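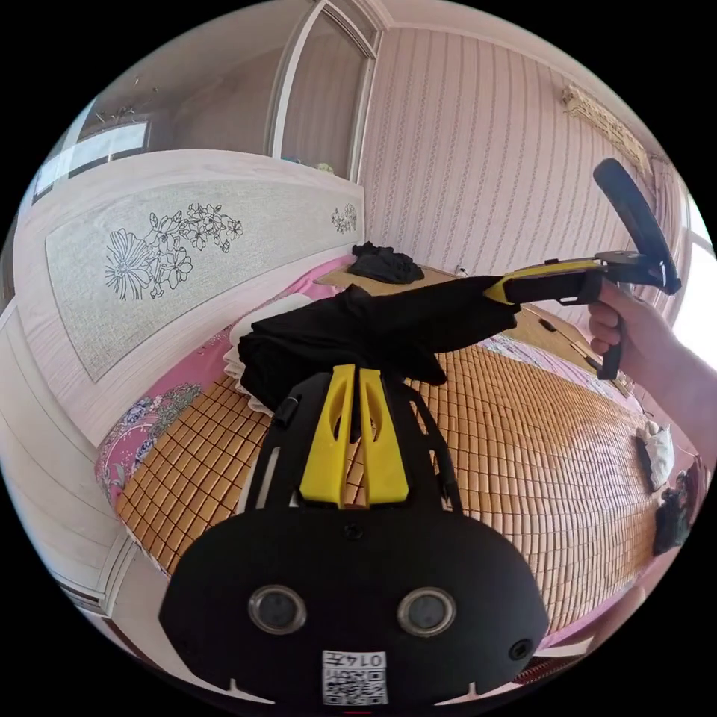 DRORNO CRICKET CLUB
Minutes of the General Meeting held in the pavilion on October 10, 2019

Apologies
Received from the Second XI captain and the junior coach.

1. Minutes of the last meeting
Agreed as a true record, with one correction. Under item 4 the match abandoned for rain was the away fixture, and the points were shared.

2. Matters arising
The sightscreen at the road end has been repaired. One wheel still sticks and will need replacing before it is moved again.
The league has confirmed that our appeal over the points deduction for slow over rates was turned down. No further action.

3. Ground and square
End of season work on the square is finished. The used strips have been scarified and seeded. Germination is good at the pavilion end and poor at the road end, where the soil dries out first. That end will be seeded again if the weather stays mild.

Members discussed the covers. The present set leaks along the centre join and two home matches started late because of it. Three options were looked at:
Repair of the existing covers by Grekeron, £974
Reconditioned set, delivered, £1,152
New flat sheet with drainage hose, £1,426 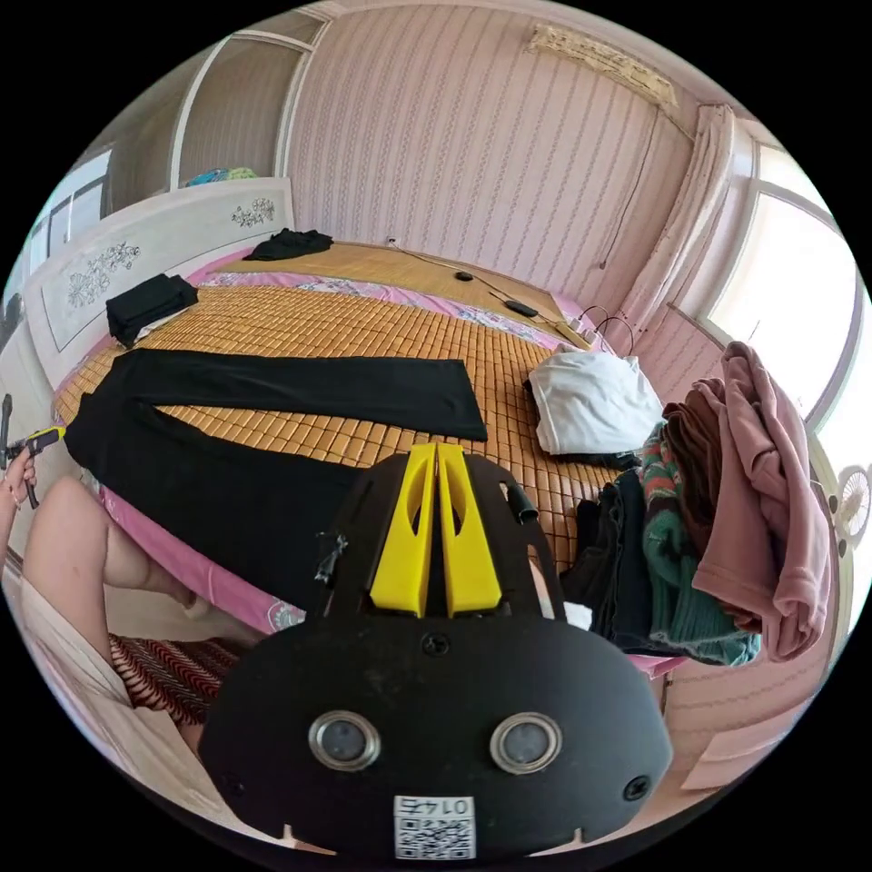
Several members felt that a repair would last one season at most. Others pointed out that a flat sheet needs more people to put on and take off, and that on most Saturdays there are only a few at the ground before noon. It was asked whether the reconditioned set comes with a guarantee. The answer was not known.
Agreed: to find out about the guarantee and decide at the December meeting. The old covers are to be kept until then.

4. Scoring
The Gridix scoring app was used for all First XI home matches and for part of the Second XI season. The scorers like it on the whole. It failed in the match against Naidoo Park when the tablet ran out of charge, and the last five overs had to be put in afterwards from the paper book.
Agreed: to carry on with Gridix next season and to keep the paper book going alongside it. A second charger to be bought.

5. Playing matters
The First XI finished in mid table. The captain reported that batting had been steady but that the side had struggled to bowl teams out on dry pitches. He would like a second spinner, and asked that slow bowlers get a proper share of the time at winter nets.
The Second XI had trouble raising a side in August and conceded one fixture. It was suggested that availability should be given by the Wednesday before each match. This was left for the captains to settle between them.

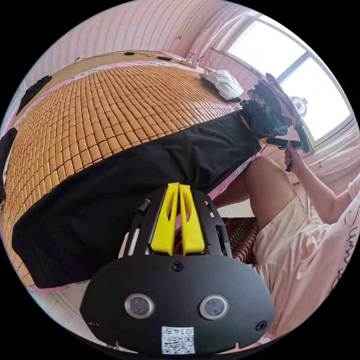 Minutes taken by R. Naidoo, Club Secretary

6. Winter nets
The school sports hall has been offered on the same terms as last year. Sessions will start after Christmas, juniors first and seniors after. Balls must be the indoor type. The hall has complained about marks on the wall behind the far net, so a backing sheet will be hung there this time.

7. Subscriptions
Proposed that senior and junior rates stay as they are and that the student rate be offered to anyone in full-time training. Carried, with one vote against.

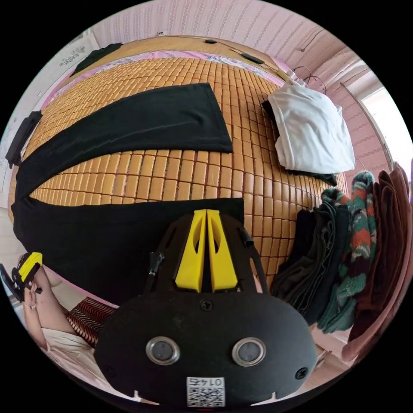
Black clothing spread on a bamboo sleeping mat

8. Any other business
The tea urn needs descaling.
A request from the football club to use our changing rooms for one cup tie was agreed, provided they clean up afterwards.
Keys to the roller shed should be handed back before the end of the month.

9. Next meeting
December, in the pavilion. Date to be put on the noticeboard.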